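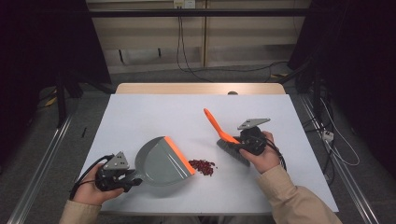 Fig. 1. Dustpan, hand brush and dark red beans on a white board, both tools held in hand-held grippers.

Unit 4: Can machines do chores yet?

Sweeping up a spill is a fair test. Both hands work at once, the brush has to stay low, and the pan has to stay flat while the pile keeps changing shape. A robot that can stack boxes all day may still leave half the beans behind.

The usual mistakes are pushing too hard, which scatters the pile, and lifting the pan too soon.

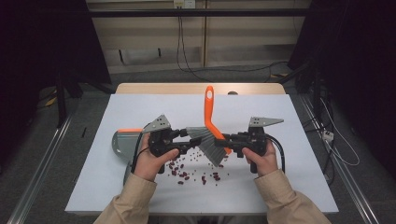
4.2 Holding the tool

A brush handle is made for a palm and four fingers. Two flat pads touch much less of it, so the handle can turn when the bristles drag. Read the Udemura notes, pages 2 to 9, before the lab in August. Look for what they say about grip force on curved parts.
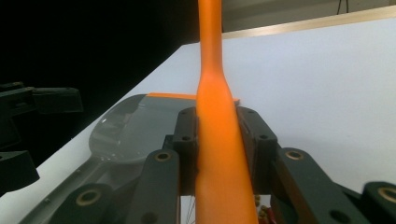 Fabrice Besnard disagrees with the order of this unit. He would teach the pan first, as he thinks a steady pan matters more than a good stroke, and he doubts any home robot will sweep a kitchen unwatched soon.

For next class: write 189 words on one chore at home or in a shop that you would hand to a machine now, and one you would not.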